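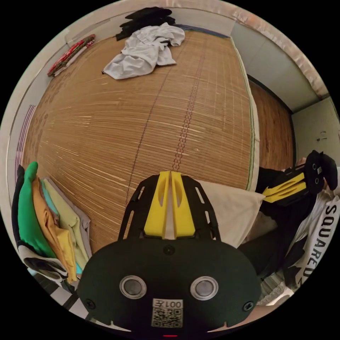

**Rusano hand grippers (pair) – worth it for laundry tasks?**

**raelene_h**
Looking at the Rusano pair for recording folding demos. Price I was quoted is $2,494 with the charging dock and one year of the upload service. Has anyone used them for more than a few days? Mostly shirts and pillowcases, in bedrooms, two hands.

**painemal_i**
We've had a pair since August. Tracking is good. The fingers hold a T-shirt hem fine but slide on anything silky. Spare fingers come in packs of 4 and you will want a pack.

**kquinlan**
I'd skip the upload service. It rejected 100 of our first 597 clips and the only reason given was "low confidence." Support took a week to answer.

**painemal_i**
Were those on a plain bedspread? Ours got rejected a lot on white sheets. Much better over a bamboo mat with visible slats and seams.

**kquinlan**
Some were, some weren't. I still don't think a paid service should need me to change the bedding.

**Nyanda K**
Agree with Kylie on support, disagree on the service. Sorting clips by hand took me roughly a day per batch. Check the weight before you buy, too. After an hour of folding my wrist was done, and the Womwood ones are lighter.

**kquinlan**
Lighter, but the Womwood fingers don't open wide enough for a folded stack. Sent mine back.

**raelene_h**
Thanks. Does Rusano sell the pair without the service?

**bev.goodwin**
Yes, you have to email them. It isn't on the order page. Ask for the left and right units to be paired before shipping – mine weren't and it took two resets.

**raelene_h**
Emailed. Will post the price if they answer.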